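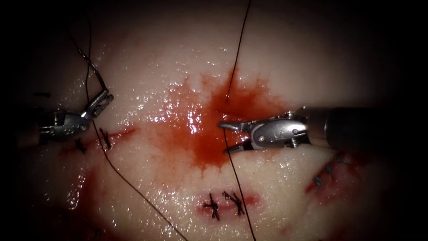 关于我们
首页 > 关于我们 > 公司概况

Brumine 是一家从事手术机器人软件研发的企业，总部设于 Wustuleck。公司不生产机械臂及器械本体，业务范围限于控制、感知、规划以及与之配套的开发工具，服务对象为手术机器人整机厂商、医学院校和从事外科自动化研究的科研机构。

公司现有员工51人，其中研发人员主要来自控制工程、计算机视觉、医学影像及软件测试等专业。公司在 Brorneck 另设有测试中心，负责组织实验、数据标注和版本验收。

主要业务

一、运动控制
双器械协同控制是公司最早开展的研究方向。控制模块在主从遥操作与程序执行两种模式下共用同一套运动学模型，支持关节限位、远心点约束和器械间碰撞规避。操作者可随时接管，接管过程中器械位姿保持连续。控制模块提供标准接口，可按合作方硬件的通信周期进行适配。

二、术野感知
组织表面的反光、渗血和器械遮挡，长期以来是内窥视觉算法的难点。感知团队围绕缝线分割、器械尖端定位、切口边缘识别及出血区域估计开展工作。缝线细而柔软，在组织上相互交叉，又常有一段埋入组织之下，单帧识别结果往往不完整。为此，软件对缝线走向进行连续建模，并为每一段给出置信度。置信度低于设定值时，系统不向规划模块输出该段结果，由操作者在界面上确认。

三、任务规划
规划模块将缝合操作分解为持针、进针、出针、拉线、打结等步骤，各步骤均设有进入条件和退出条件。条件不满足时，程序停在当前步骤并提示操作者，不自行跳转。规划结果以可读文本形式保存，供临床顾问逐条审阅。

四、工具软件 Marino
Marino 是公司自主开发的记录与回放平台，用于同步保存视频、关节数据、控制指令和操作者输入。研究人员可在同一时间轴上查看各路数据，对指定片段进行标注，并用新版本算法重新运行历史记录。目前测试中心的标注库已收录900段缝合操作记录，每段记录均附有软件版本号和标定文件。Marino 已向11家合作单位开放使用。

质量与安全

公司实行软件变更分级管理。凡涉及控制输出的修改，须依次完成代码评审、仿真测试和台架测试，测试报告由质量部门归档后方可合并。感知与规划模块的更新，须在固定的对照数据集上重新评测，评测结果与上一版本一并列出。每年4月，公司组织一次全面的内部审查，审查范围包括风险文件、缺陷记录和第三方组件清单。

公司现有软件供研究及产品开发使用。合作方将其用于医疗器械产品时，注册申报及临床评价由合作方按照所在地法规办理，公司提供相应的技术文件。

人才培养

公司设有面向在读研究生的联合培养项目，每期招收15人，学员分别进入控制、感知、规划和工具四个小组，由研发工程师担任指导。学员在培养期内须完成一项独立课题并提交完整的代码与实验记录。申请材料包括个人简历、成绩单和一份研究计划，具体要求见“加入我们”栏目。

合作与联络

技术合作、Marino 试用申请及来访事宜，请通过本网站“联系我们”页面提交，并注明单位名称、硬件平台型号和拟开展的工作内容。涉及实验数据共享的，双方须先行签署数据使用协议。

本页更新日期：2025年12月23日

公司概况 | 产品与技术 | 合作单位 | 加入我们 | 联系我们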